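Home Journal Visits Interviews Shop Contact
Search this site Enter keywords Go

A basin, a mug and a great deal of grey: talking to Yolanda Urquijo

Yolanda Urquijo had the kettle on before I had my coat off, and we were well into our second cup before either of us remembered I had come to ask her about floors and washbasins. She fits out small workplaces for a living, mostly in and near Pisham, and she has a way of talking about skirting that makes you want to go home and look at your own.

"People ring me up about the desks," she told me. "Always the desks! And I say fine, we'll get to the desks, but where are you going to brush your teeth after lunch?" She laughed at this, but she means it. The office she did for Pondix has a proper vanity in it, and she fought for that through most of one August, when the client would have been quite happy with a bracket and a bowl.

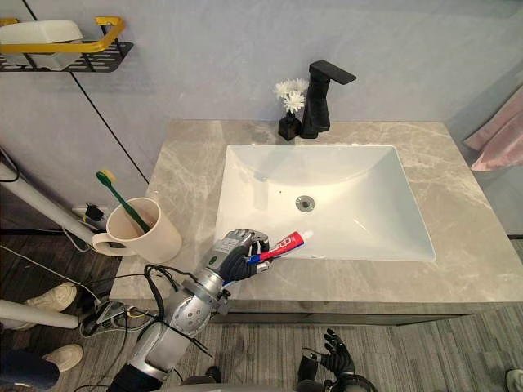
Yolanda grew up in a house where five people shared one washstand, and she puts a lot of her views down to that. Her mother kept everything in a biscuit tin with the lid off, and woe betide you if the soap ended up in it. She has never quite got over the idea that a shelf by a basin should hold very little. "A mug for the toothbrush, that's plenty, and I like a beige one against a grey marbled top because it looks as if it came from somebody's kitchen. Then a few artificial daisies by the tap, in a small black vase. My sister is terribly rude about artificial flowers, but my sister hasn't got to water them." The black tap she chose herself, after sending 2 others back, and she still talks about those two with real feeling.

From there we wandered on to carpet, as I suspect most conversations with her do sooner or later. She had 148 samples in the van at one point (she swears to the number, having had to carry them all up the stairs) and she narrowed it down to the Skaduvo range, in a streaky grey, with a black trim along the foot of the white walls.
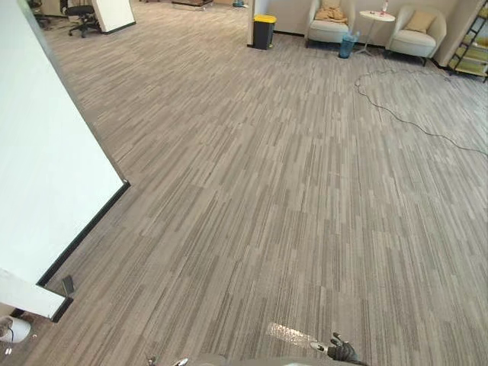 Would she choose carpet tiles again over a single fitted carpet? "For an office, every time, and I always tell people to order a few spare ones and put them somewhere dry."

She was less sure about her own hallway, where she has been promising herself something warmer underfoot for years, and we spent a happy while arguing over rugs before her next visitor knocked.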